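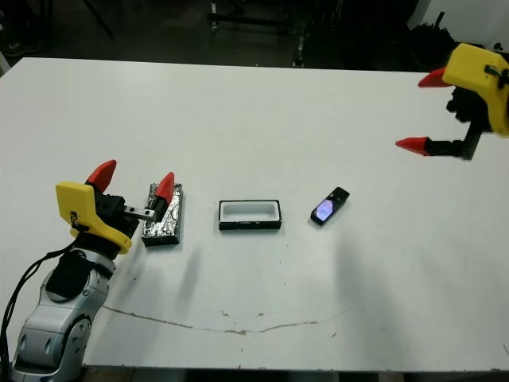
Grippers, part three

Since the last post I have reprinted both gripper housings, swapped the fingertips, and lost most of a weekend to a cable. Several people wrote after part two to ask how the two-arm setup was going, so this is a long update.

The old housings were gray and they cracked. Both of them went at the same spot, the thin wall behind the motor screws, and the left one went in the middle of a grasp. I had drawn that wall at two walls' worth of plastic because I was trying to save weight at the end of the arm. The new ones are thicker there and have a fillet on the inside corner. I printed them in yellow because that was the spool I had the most of. Each housing takes a bit over four hours on the workshop printer and there is some support material to dig out of the cable slot, which I do with a dental pick.

The weight went up by 24 grams per side. I was worried the wrist would sag, and it does, a little, when the arm is stretched all the way out. I changed the payload value in the config and the sag mostly went away. I'm leaving it there.

The fingertips are the other change. They are red, pointed, and much narrower than the flat pads I used in the spring. The flat pads were fine for blocks and cups. They were useless for anything lying flat on the table, since they couldn't get under an edge. The pointed ones can. What they give up is contact area, so a smooth heavy thing can rotate in the grip if you don't take it near the middle. I tried a soft coating on the inside faces and it peeled off within a day. The next batch will have shallow grooves.

Each finger rides on a toothed rack, same as before. I did have to file the racks. The ones I ordered from Indbridge had a burr on every tooth, and with a burr the gripper closes in small jerks and the motor current jumps around so much that you can't use it to tell whether you're holding something. Ten minutes with a needle file per rack, then a toothbrush, then no grease. I tried grease in part one and it collected filament dust and turned to paste.

Now the cable. The left arm kept dropping off the bus. It would run fine for a while, then the joints would go limp in software (the brakes hold, so nothing falls) and I'd have to restart the whole thing. I blamed the driver first. I rolled back two versions of it. Then I blamed the power supply and borrowed another one from Veronica Furtună, who has the bench next to mine. Same result. In the end I sat there and moved the arm by hand through its whole range with the log open, and it dropped out every time the elbow folded past a certain point. The cable was too short on that side. It pulled on the connector just enough to break contact. I gave it a longer loop down the outside of the arm and it has not dropped since. That was all it was. I should have done the hand test on the first morning.

For test objects I've settled on a few things that are each annoying in their own way. There's a block wrapped in kitchen foil, a shallow tray, and a phone. The foil is hard on the cameras. It throws highlights everywhere and the depth reading on it is mostly holes. It also crinkles when you squeeze it, so after a few grasps it isn't quite the same shape it was, and I like that in a test object. The tray has a rim the pointed tips can catch. The phone is thin and slippery and I leave the screen on, because a lit screen confuses the segmentation in a way that a dark one doesn't.

All of it happens on the white table. I know white is not the best choice. The arms throw soft shadows over it that move when they move, and the tabletop has a long brownish line running across it that the edge detector loves. For a while the planner was treating that line as the edge of an object. I could have put a mat down. I masked it in software for now and will probably regret it when I move the table.

Numbers, for those who want them. In July I ran 103 grasps on the foil block with the new tips, left arm only. 44 of those were with the unfiled racks and I've thrown them out, because I don't trust the current readings. Of the rest, most failures were the same failure: the tips come down too close to the top edge of the block and slide off as they close. Lowering the approach by a few millimeters helps, but then the gripper body gets very near the table and I get nervous. The bracket on the side of the left gripper sticks out sideways toward the object and it's the first thing that will hit.

The phone is worse. One tip goes under the edge maybe a third of the time. I haven't kept proper count because I keep changing the approach angle. The right arm does slightly better at this than the left, and I don't know why. The two grippers came off the same files. It could be calibration. I did the right one last, when I'd had practice.

Parts, since I was asked again: the motors are still the small Orkelia ones, and the only thing I'd change is the connector, which is too easy to pull out. Screws are M3 throughout except at the wrist flange. The overhead light is a Lumenta panel I bought used, turned down to its lowest setting. The folder with the print files has been updated, and the old housings are in there too, marked as old. Please don't print those.

Next is the grooved fingertips and a shorter side bracket. After that I want to try handing something from one gripper to the other, probably the tray first. The tips will need to come in from opposite sides of the rim, and at the moment both arms like to approach from the same direction, so there's some planning code to write before I can even try it.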